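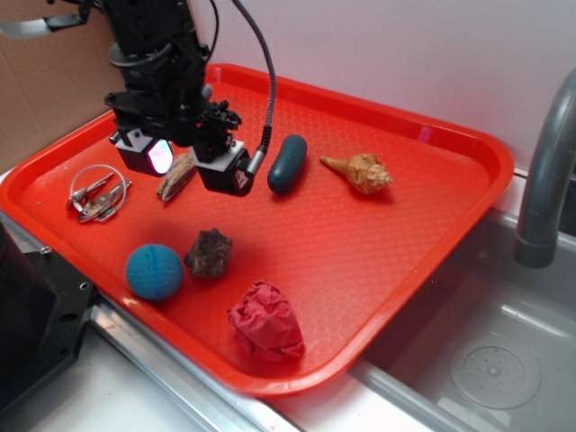 About Tarnusden

Tarnusden Cooking School. Evening and weekend classes for people who want to cook dinner and not dread it. One kitchen, two teachers, a long table to eat at afterward.

How we started

Began as a supper club in the back of a hardware store on Poon Street. People kept asking how the dumplings were folded, so the supper club turned into a class and then the class took over. The store closed, we took the lease on the whole first floor. Opened properly in February, in the middle of a snowstorm, with a borrowed oven. Five people came. Three of them still come.

What we teach

Weeknight basics. Knife skills. Dumplings and hand-pulled noodles. Bread (Saturdays, bring a container for your starter). Soups in the cold months, pickles in late summer. A short course for teenagers leaving home – rice, eggs, beans, a roast chicken, how to read a label. No pastry at the moment, our pastry teacher moved to Sundum and we haven't replaced her. We get asked every week. Still looking.

Most courses run 5 weeks, one evening a week. Single classes are 2 hours plus eating. Class fee is $40 and covers all ingredients, the apron is a loan, please give it back.

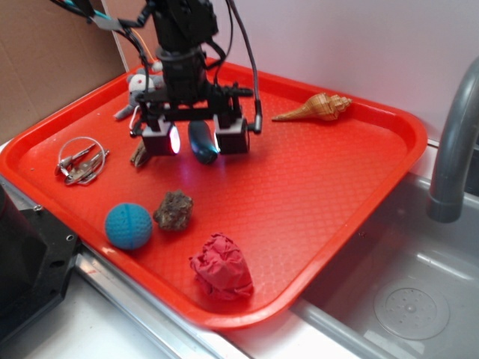

Shu-fen Tai
Founder and head teacher

I grew up cooking for a big household and learned most of it by being told I was doing it wrong. Trying not to teach like that. Spent years in hotel kitchens after school, mainly on the cold side, then catering, then the supper club. I plan all the courses here and teach the noodle and dumpling nights myself.

People ask for exact recipes and I do hand them out, printed, one page each. But flour is different from bag to bag and your stove isn't my stove. So we taste alot. We stop and taste, then salt, then taste again. If your dough is too wet in the second week you will know why by the fourth.

I also keep the recipe file, which has roughly 300 pages in it now and badly needs an index. If you took a class with us and lost your handout, write and tell me the dish. I'll find it, may take a few days.

The Bidov Room

Our smaller room, upstairs, named for the family that ran the hardware store. Used for private groups, birthdays, office evenings. Seats 40 if nobody minds elbows. Has its own door on the side street. No elevator yet – the landlord has the plans, we're waiting. The main kitchen is step free from the parking lot.

Before you come

Closed shoes. Hair tied back. Tell us about allergies when you book and not when you arrive, the shopping is done the day before. Peanuts and sesame are in the kitchen at all times and we can't promise otherwise.

Cancel two days ahead and we move you to another date. Later then that, send a friend in your place.

Gift cards at the front desk or by phone. Wine is fine, bring your own, glasses are on the shelf by the coats.

Page updated 2018-10-17. Winter schedule goes up as soon as the bread dates are settled.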